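Varka Opens Tool-Sorting Workshops for People Who Own Four Screwdrivers and Can Find None of Them
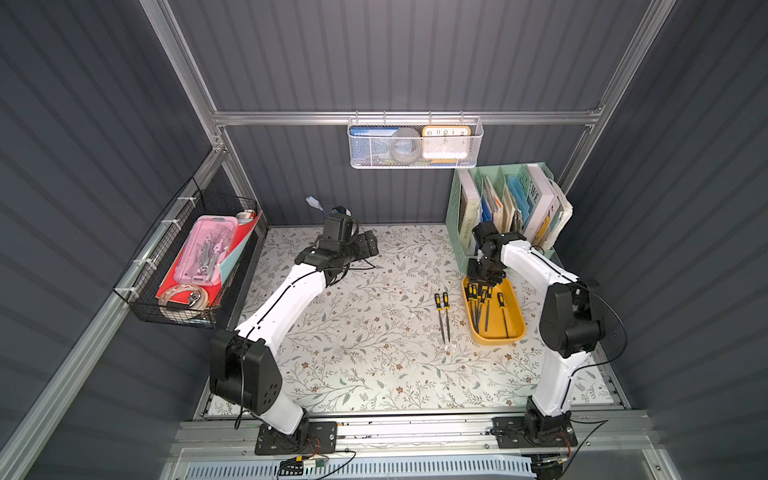
GERKENT, Aug 4, 2024 – Varka, the home-organizing outfit best known for telling people their kitchen drawers are a cry for help, is turning to the other drawer. The new program is called Small Tools, Put Away. It covers files, screwdrivers and anything else with a handle and a pointy end, and it asks the people who own them to do one thing they have avoided for years: pick a spot and use it.

The sessions run 40 minutes. They take place at a table, with a printed mat, a shallow tray and whatever the participant brought in the bag, bucket or coat pocket where it has been living.

"We tried pegboards first," said Yayra Nartey, who runs the program. "People loved the pegboards. They drew the outlines of the tools on them and everything. Then they left the tools on the windowsill, so they had a very nice drawing of a screwdriver."

The Varka method is less ambitious. Tools of the same kind stay together in one open tub, handles where a hand can reach them. There is no lid, on the theory that a lid is a place to put other things. Leaning is allowed. A tool that points the wrong way is still in the tray, and under Varka rules a tool in the tray has been put away. Bright handles are encouraged, and yellow and black does nicely: it is hard to claim you didn't see it.

The patterned mat has drawn some comment. Early testers asked why a tool bench should be covered in leaves and little brown flowers, as if somebody were about to serve lunch on it. Varka's position is that people clear off a surface they would be embarrassed to scratch. Plain gray rubber was considered and, in the words of the internal notes, "immediately had glue on it."

A pilot version of the program began in April with 13 households. Each was asked to keep a log of where its tools spent the night. The logs were frank. One file passed most of the spring in a flowerpot. Two screwdrivers were in a bread bin, side by side, and the owner asked that this be recorded as a system.

"The last two are always the trouble," said Zuweira Ayaaba, who reads the logs. "You fill the tray, you feel good, you go make coffee. And there are two still lying in the middle of the table. They'll be there at Christmas if you let them."

For this reason the closing part of every session is given over entirely to the last two tools. Participants may not stand up, admire the tray or mention coffee until both are in. Ayaaba reports some resistance.

Comfort Akpalu took part in the pilot and has since signed up her brother, without telling him. "I used to buy a new file every time I needed one," she said. "I thought that was just what files cost."

Workshops will be held at the Konstantinidis building in Gerkent, second floor, in the room with the good light and the bad chairs. There are 225 places in the first season. Each participant takes home a tray and a mat. Tools are not supplied, as Varka believes you already have them somewhere.

Companion sessions on tape, string and batteries are being written. A session on the box of cables has been put off after a difficult planning meeting.

Registration is open at the Varka front desk and by mail. Groups should write ahead. Bring your own tools, wipe them first, and please put something over the sharp ends on the bus.

About Varka
Varka teaches people to put things back. It offers classes for homes, garages and small shops, and keeps a lending shelf of 500 trays, most of which have been returned.

Press contact: Ekua Sarpong, Varka, Gerkent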